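Emballages : on plie, on garde, on réutilise

Depuis mars, l'atelier d'expédition de Skolau ne jette plus ses cartons au fur et à mesure. Les boîtes qui arrivent des fournisseurs sont ouvertes proprement, débarrassées de leur adhésif, mises à plat et rangées par format au fond du couloir, à gauche de la porte de la réserve. Quand une commande part, on regarde d'abord ce qu'il y a dans le rayonnage avant d'entamer un paquet neuf.

L'idée vient de Selamawit Nigatu, qui s'occupe des réceptions. Elle avait remarqué que le même après-midi, on écrasait des cartons en bon état dans la benne et on en commandait d'autres, de dimensions voisines, chez Kilto. Elle a mis de côté pendant tout un mois ce qui lui semblait encore utilisable : 466 cartons, dont 400 ont servi une seconde fois. Les 66 autres avaient pris l'humidité près du quai ou s'étaient déchirés à l'ouverture, et sont partis au recyclage.

Le rangement a demandé plus de temps que prévu. Le premier classement suivait les références des fournisseurs, ce qui ne disait rien à ceux qui préparent les colis. On a donc repris les étiquettes une par une. Il y a maintenant 14 cases, numérotées de la plus petite à la plus grande, avec les trois dimensions intérieures écrites au feutre sur le montant. La case 9 reste souvent vide – c'est le format des livraisons McAlister, et tout le monde en veut.

Quelques consignes pour ceux qui passent à l'atelier :

Ouvrir au cutter à lame courte, en suivant la bande adhésive. Une lame trop sortie entame les rabats, et un rabat entaillé ne tient plus à la refermeture.

Retirer l'ancienne étiquette de transport ou la couvrir entièrement. Deux colis sont repartis chez Flallgate au printemps dernier à cause d'un code-barres oublié sur le côté.

Mettre à plat dans le sens des plis d'origine. Si le carton résiste, vérifier qu'il ne reste pas de colle sous le fond.

Ne pas empiler au-dessus du repère rouge. Les cartons du bas se marquent et deviennent difficiles à remonter.

Les calages suivent le même chemin. Le papier froissé va dans le bac gris, les coins en carton dans la caisse posée dessous. Les sachets de bulles sont acceptés s'ils sont encore gonflés. Pour les chips de calage, on n'a pas trouvé de bonne solution : elles se répandent partout dès qu'on déplace le sac, et pour l'instant elles restent dans la réserve. 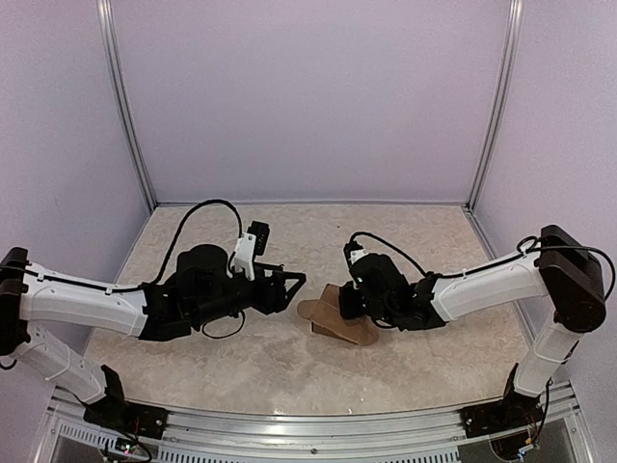 Le pli est la partie du travail qui demande le plus d'attention. Un carton qui a déjà voyagé garde la mémoire de ses arêtes, mais il se met volontiers de travers si on appuie d'un seul côté. Le morceau de carton brun posé plié et en biais, en partie sous la pince de droite, donne une bonne idée de la position à surveiller : avant de marquer une arête, on ramène la pièce bien droite devant soi et on vérifie que les deux bords tombent l'un sur l'autre. Ensuite seulement on appuie, du milieu vers les extrémités. Pour les cartons à double cannelure, mieux vaut passer une règle le long du pli avant de rabattre.

Côté dépenses, la commande du mois dernier chez Kilto a été réduite de 62 boîtes, toutes dans les petits formats. Les grands restent achetés neufs, faute d'en recevoir assez. On verra après l'été s'il est possible de s'arranger avec les bureaux du premier étage, qui reçoivent du mobilier et se retrouvent avec de très grands cartons sans savoir où les mettre.

Il manque encore deux choses à l'atelier : un dévidoir pour l'adhésif papier, l'ancien ayant perdu son ressort, et un second cutter à lame courte. Si l'un ou l'autre dort dans un tiroir, merci de le déposer aux réceptions, sur l'étagère à droite du comptoir.

Les cartons à donner peuvent être apportés à plat tous les matins avant 10 h. Passé cette heure, le couloir sert au chargement et il n'est plus possible d'y poser quoi que ce soit – les piles laissées devant la porte de la réserve seront déplacées vers la benne. Pour toute question sur les formats acceptés, s'adresser à Selamawit Nigatu.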